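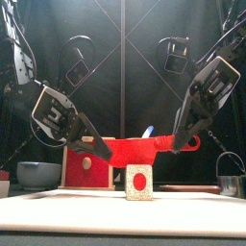
Red saucepan with utensil, and red wooden box with round knob. Household objects gallery, Westerberg Handling Collection.

Household Objects: Colour, Form and Handling

The Westerberg Handling Collection holds everyday objects for use in teaching, design study and supervised handling sessions. It was formed from two earlier holdings, the Pekel domestic series and the Zuda school boxes, which were brought together under a single catalogue and are now stored in the same building. The combined catalogue lists 987 objects, of which 568 are available for loan. The remainder may be consulted on the premises by appointment.

This gallery page accompanies the household section of the catalogue. It is intended to help borrowers decide which groups of objects are suitable for their sessions before a request is made. Full entries, with measurements and condition notes, are supplied by the collections office on application. The page was last revised on 27/06/2025.

The household section covers kitchenware, containers, small boxes, trays, blocks, cords and fastenings. Most of the objects are plain and inexpensive. They have been selected for differences in shape, grip and colour, and the collection does not seek rare or valuable pieces. Offers of decorated china, cutlery in presentation cases and electrical appliances are regularly declined.

Pans and handled vessels

Handled vessels are among the most frequently requested objects in the section. A long handle changes the way in which a vessel balances once it has left the table, and participants often adjust their hold several times before they are satisfied with it. The red saucepan has raised ridges on the handle close to the pan and a hole for hanging at the far end. It is listed with the kitchenware, while the red wooden box is entered separately under boxes and drawers.

Session leaders may add a utensil to any vessel. The catalogue treats utensils as separate items, and they should be named on the request form.

Boxes and drawers

Boxes are grouped by the way in which they present an opening or a point of hold: knob, lid, slot or finger hole. Borrowers who wish to compare these should ask for a mixed group, as the standard groups contain one kind only. Wooden boxes are checked for splinters and loose fittings on return. Card boxes are regarded as consumable and no charge is made for ordinary wear.

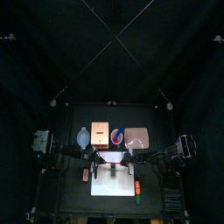 Containers, tray and block on a black tabletop.

Arrangement has a considerable effect on the course of a handling session, and the collection recommends that objects not in immediate use be kept within view but clear of the centre of the table. Participants should be able to see what is to follow without having to reach across it. A row along the back is generally satisfactory. The slotted cardboard box and the pink cup with its blue-handled utensil stand in such a row, leaving the white central surface to the dark green block and the thin red length stretched above it. Pale and translucent containers show clearly on a black tabletop, and borrowers with a choice of surface may wish to bear this in mind. Blocks should be placed upright at the start of a session unless the leader has a particular reason to lay them flat.

Cords and bands are catalogued by length and thickness. The longest in the section measures 400 mm. They are issued singly or in mixed bundles, and each should be laid out straight for inspection before it is returned to its bag – knots are to be undone by the borrower.

Trays and boards

The collection has 81 trays and boards. White and black are available in most sizes, with a smaller number in grey. A tray may be borrowed without other objects, although priority is given to requests for complete groups during February, when demand from schools is at its highest.

Borrowing from the section

Requests should be made on the household loan form and should state the purpose of the session, the age range of the participants and the surface on which the objects will be used. A standard loan lasts for two weeks. One extension may be granted if the group has not been reserved by another borrower. Objects are issued in Fomov crates with a printed contents sheet, which must be signed and returned with the crate.

Plastic and metal items should be wiped clean and dried before packing. Wooden items should be wiped with a lightly damped cloth only. Labels must not be attached directly to any object, and borrowers are asked not to attempt repairs. Damage should be noted on the contents sheet in plain terms – 'knob loose' or 'handle scratched' is sufficient.

Use of the photographs

The photographs on this page may be reproduced in session plans and printed notes, provided that the Westerberg Handling Collection is named. Requests for larger copies, or for views of individual objects, should quote the title of this gallery.

Enquiries

Loans and reservations: Kalkidan Derese, Collections Officer.
Catalogue entries and photographs: Hemi Fairweather, Documentation.

Related galleries: Fastenings and Closures; Garden and Outdoor Objects; Paper, Card and Cloth.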